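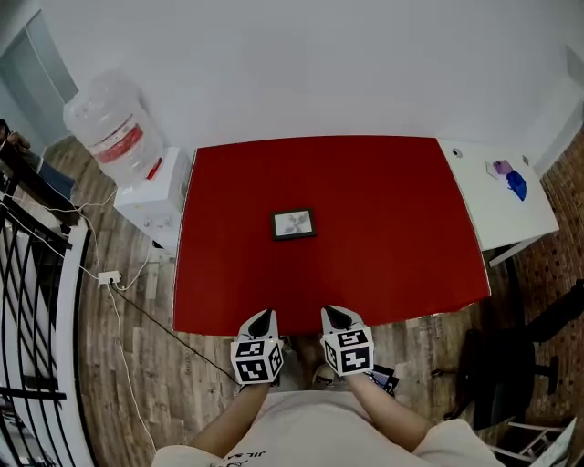 Small framed picture, black border, on the red table.

Ticket 302
Product: Reker side chair, stackable, beech seat
Reported by: Pacheco showroom
Status: Closed
Opened: 30 August 2021

Problem as reported
Two chairs from the same delivery rock on a level floor. Both have the black powder-coated base. The movement is from front left to back right and can be felt when sitting down. The other chairs in the delivery stand firm. The showroom has already swapped the glides between a good chair and a bad one, with no change.

First reply, Enine product support
Please check the following before we arrange a return.
Turn the chair upside down on a blanket and look at the four seat bolts. The washer should sit flat against the bracket on each one.
Slacken all four bolts by a full turn. Do not remove them.
Stand the chair on a surface you know to be flat. A stone worktop or a sheet of float glass will do. A timber floor will not.
Press down in the middle of the seat and tighten the bolts in diagonal order, a little at a time.
Report whether the rocking has gone, is less, or is the same.

Reply from showroom
Done on both chairs. Chair A is now firm. Chair B is less bad but still rocks. On chair B the washer at the back right was sitting on the edge of the bracket and had marked the paint. Label under the seat of chair B reads base type 202. Label on chair A is the same.

Second reply, Enine product support
Chair A: the seat was bolted down under tension at assembly, which pulls the base out of true. No further action. Check the bolts again after a few weeks of use.
Chair B: type 202 is the base with the welded cross rail. A bent bracket on this type cannot be put right by adjusting the bolts. Please measure the gap under the short leg with feeler gauges, with the seat removed and the base standing on the same flat surface.

Reply from showroom
Gap with seat removed is 2 mm at the back right leg. Repeated with the base turned round on the worktop, same reading at the same leg.

Assessment
Base out of tolerance. The reading follows the leg when the base is turned, so the worktop is ruled out. The fault is in the base and the seat can be kept. Do not pack the glide with felt or card. This hides the fault and puts extra load on the weld at the cross rail.

Action
Replacement base sent from the Jevley warehouse, black, type 202, with new bolts and washers. The showroom is to fit the existing seat using the diagonal order given above. Old base to go back in the same carton. The paint mark on the old bracket does not affect the claim.

Reply from showroom
New base fitted. Chair B is firm on the worktop and on the shop floor. One of the new washers was missing from the bag, so we reused one of the old ones, which was flat and unmarked.

Closing note
Reuse of the washer is accepted. Missing part passed to Jevley packing. The assembly sheet for the Reker side chair still shows the bolts being tightened one after another round the seat. This is wrong for all bases supplied since April. A corrected sheet has been requested and will be linked to this ticket when issued.

Related: stacking marks on beech seats; replacement glides for hard floors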